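Folding towels for a small linen shelf – thirds or halves?

gingham_gal
Posts: 951
OK folks, I need opinions. My linen shelf is only 26 inches wide and I'm trying to get everything folded to one size before October, when my aunt comes to stay. I've been doing halves and then thirds, and the dark red ones always come out with one layer poking past the other down the side.

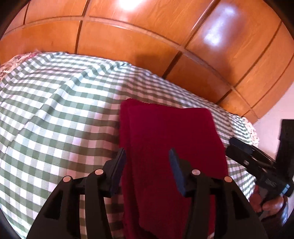 I've tried lining up the corners first and I've tried rolling (hated it). My sister says just put the ugly edge to the back and move on with my life. Maybe she's right, but I want them to stack!

kinach_road
Posts: 200
Your sister is right. Fold side out, done.

Ekua Eshun
Posts: 7
Disagree with kinach! If the edges don't meet, the stack leans, and then you're refolding the whole pile. Fold the long sides in to the middle first, then in half. And smooth your checked cloth before you start – any ridge under there pulls things crooked.

gingham_gal
Tried it Ekua's way after lunch, still on the green and white check. I love that cloth but it never lies flat for me.
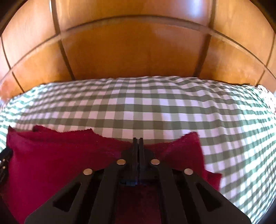
I'm going to stick with sides-to-middle for the red and see how the bath sheets go tomorrow. Those are twice the size and I'm a bit scared of them, haha.

kinach_road
Still say you're overthinking it. Mine have gone in the closet in halves for years and the door closes.

Ekua Eshun
The door closing is a pretty low bar, kinach :) Gingham, do the bath sheets on the bed, you'll want the room.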